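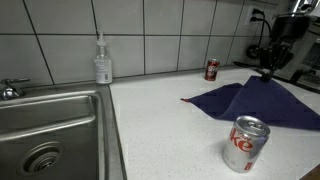
Dark grout: stain, mold, or just the color I paid for?
Posted February 2025 by Stekby63 in Kitchens & Baths

We moved into a place with big gray tiles behind the sink and very dark grout. My mother-in-law says it's mold. My husband says it's grout. I have scrubbed it with baking soda, vinegar, and resentment, and it looks the same. The previous owners left a half bag of something called Hattar in the garage with the color name torn off. How do I tell, and should I be sealing it? I'd like an answer before she visits again.

Azadeh Mazandarani
10 replies in this forum

Your husband is right, sorry. Mold doesn't keep to the lines that neatly. It gathers in the corners and along the bottom seam and leaves the dry upper joints alone. If every joint is the same shade all the way up the wall, somebody picked that color.

If you want proof for the visit, dab a little diluted bleach on one low joint with a cotton swab, wait a few minutes and rinse. Mold lightens. Dark grout mostly sits there, though bleach can fade the pigment, so pick a spot behind the pump bottle. And don't use it anywhere you've just had vinegar — rinse well and leave it a day.

Stop with the vinegar in any case. It eats cement grout, slowly. Dish soap and a soft brush will do.

For sealing, put a few drops of water on a joint. If they bead up, you're fine until at least November. If they soak in and leave a dark spot, seal it.

wullside_dad

we had white grout. go with the dark. that's all I have to say about white grout

Zimer2632

Agree on the water test. One thing to add: the seam where the tile meets the counter should be flexible caulk, no matter what's in the rest of the wall. Ours was grouted and it cracked twice before I read the bag.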